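Welska 548 Interior Wall Paint
User Guide

Section 3: Applying the Paint

Read Section 2 (Preparing the Wall) before you start. Filler must be sanded and dust-free, and bare drywall must be primed with Jerkero primer or another water-based primer for interior use.

Before you open the can

Check that the lot number on the lid is the same on every can. If the numbers differ, pour the cans together into a larger bucket and mix them. Small differences in shade show up most on long walls with a window at one end.

Keep the room between 50 and 79 degrees F while you paint and overnight afterward. Turn off fans and forced-air heat that blow directly on the wall.

CAUTION: Do not thin the paint for the second coat. Thinned paint can leave shiny patches when it dries.

You will need
Roller frame and 3/8 inch roller cover
Angled brush, 2 inch
Tray with liner
Extension pole
Painter's tape
Drop cloth
Stir stick

First coat

1. Stir the paint slowly from the bottom of the can for three minutes. Do not shake it. Shaking puts air in the paint and leaves small bubbles on the wall.

2. Dampen the roller cover with water and spin or squeeze out the excess.

3. Brush a strip along the ceiling line, corners and baseboard. Do one wall at a time so the strip is still wet when you reach it with the roller.

4. Load the roller evenly. It should not drip when you lift it off the tray.

5. Start in a corner and roll from top to bottom. Overlap each pass by a third of the roller width.

6. Finish each section with light strokes in one direction, ceiling to floor, without reloading.

7. Let the wall dry for four hours. In a damp basement or bathroom, wait until the next day.

NOTE: The first coat may look streaky, especially over dark colors. Leave it alone. Going back over half-dry paint pulls it off the wall and makes the marks worse.

Second coat

8. Check the wall with a work light held close to the surface. Scrape off any lint or drips and sand those spots with 220 grit paper. Wipe away the dust.

9. Repeat steps 3 through 6. Keep a wet edge, and do not stop partway across a wall - take your break at a corner.

10. Pull the tape while the paint is still slightly soft. Pull back at an angle, slowly. If the edge starts to lift, score it with a utility knife.

Checking the finish

Wait a full day before you judge the color. Matte paint dries darker than it looks in the can, and a light gray will seem to change a little from one part of the wall to another depending on where the light comes from. A soft change like this is normal. A hard-edged band or a shiny stripe is a lap mark and needs another coat over the whole wall. 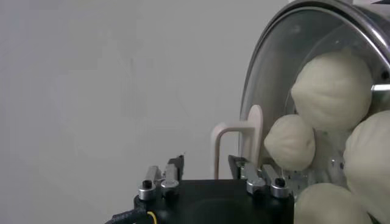

Figure 3. Light gray wall with a matte surface.

Touch-ups

Use paint from the same lot. Dab it on with a small foam roller and feather the edges outward. Do not wash the wall for two weeks after painting. After that, use a soft sponge and plain water.

CAUTION: Let leftover paint dry out completely before disposal, or take it to a collection site. Do not pour it down a drain.

Guide revised July 17, 2021.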